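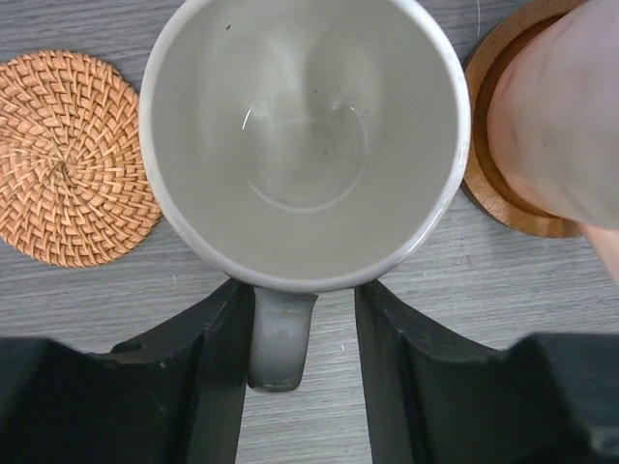 Mug, looking straight down.

Thread: Shipping stuff ahead vs. carrying it the whole way

slowboots_marge
Hello all, and thank you for letting me lurk here since January! I'm finally planning my own long walk, 14 days on foot from Zurum down to Urquijo, and then a lazy week on the coast before I fly home. My trouble is that the coast week needs different things from the walking weeks. I'd like a proper dress, sandals, a real book, and the little travel mug set my sister insists I bring to our rental (she's meeting me there, and she has opinions about rental kitchens). None of that belongs in a backpack. So do I mail a box ahead from Zurum, pay one of the luggage vans to move a second bag for me every day, or just toughen up and carry it? I've read the old threads and they all seem to end in an argument, which I suppose I'm now starting again. Sorry!

tenpoundpack
Welcome, Marge! I'm going to be the grump and say carry it, or better still, leave it home. I mailed a box ahead on my first trip and spent the entire walk worrying about it. Would it be there, would the office be open, did I write the house number the way they like it. Sandals you can buy in Urquijo in ten minutes. Same with a dress, and then you have a souvenir you'll wear.

harborlight
I have to disagree with tenpoundpack, though I say it with affection because we've been around this block before. Mailing is easy if you do it on a weekday morning and bring your passport. The post office in Zurum is up the hill behind the bus station, and it took me three tries to find the door, so leave yourself an hour. They sell boxes there, but only two sizes, and the big one is too big for what you're describing. I packed mine with my fleece as padding and then of course wanted my fleece two nights later in Vanico, where it gets cold once the sun's off the square. So pad with something you won't miss.
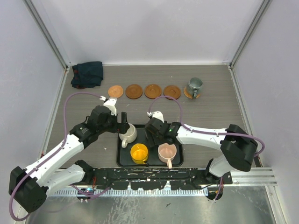
oldgoatpath
The fleece thing made me laugh, I did the same with my rain jacket! Marge, my two cents is that it depends where the box is going. To a hotel that knows your name, fine. To a vacation rental where the owner lives in another town, I wouldn't. The carrier will try once, leave a slip in a mailbox you don't have a key to, and then you're off to the depot on the edge of town. I lost most of a day that way and I still get cross thinking about it.

slowboots_marge
Oh, that's very good to know, it is exactly that kind of rental. The owner is sweet by email but she did mention she only comes by for the keys. Could I send it to the post office itself and pick it up there? I feel like people used to do that all the time.

harborlight
You can, yes. Ask for general delivery and put your last name in big capital letters. They hold it for a couple of weeks, so mail it from Zurum the morning you start walking and you ought to be all right, but ask at the counter what the limit is now because it has changed on me before. And take a picture of the receipt! Mine went through a puddle in my pocket and I had to read the tracking number off the soggy bits.

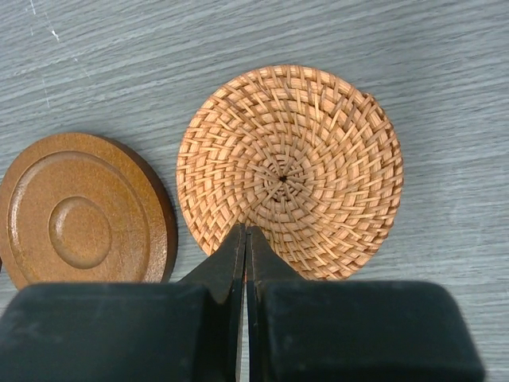
Brown and tan coasters on the gray tabletop

vanwagon
Speaking up for the luggage vans, seeing as everybody always forgets them or sneers at them. My knees are not what they were, and I used a van on every stage between Zurum and Erner. You leave the bag in the lobby by eight in the morning, and it's waiting when you get in, and I never had one go missing. Yes, it means you have to know where you're sleeping each night, and I understand that spoils it for some folks. For me it meant I could walk at all. If Marge is booking ahead anyway, I'd at least price it out.

tenpoundpack
Nobody's sneering, vanwagon! I just think once you have a second bag you fill it. I've watched people sit on a suitcase to close it at seven in the morning, in a hallway, with 20 hikers trying to get past to breakfast.

vanwagon
Well, I have been that person in the hallway, so I'll give you that one. Still, I'd sooner sit on a suitcase than quit in Vanico with my hip on fire, and I had a very nice hair dryer the whole way.

slowboots_marge
You are all so kind, and I've been writing this down at the kitchen table with my map spread out. I think I'm leaning toward the post office plan. I'll pack one small box with the dress, the sandals and the book, and I'm going to tell my sister she can bring her own mugs, seeing as she's the one flying straight in with a rolling suitcase.

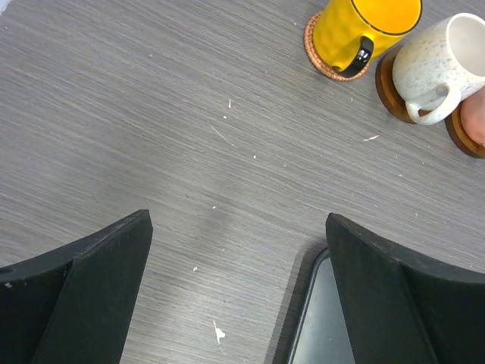 I do have one more question and then I'll leave you in peace. The stage out of Erner looks terribly long on my map, with a climb of 1,000 feet right after lunch, and I'd love to break it in two if there's anywhere to sleep in between. Even a barn would do.

oldgoatpath
There's a small guesthouse just past the bridge, on the left as you come down the hill. It isn't on the older maps. Call a day ahead, they only have a few beds, and say yes to the soup.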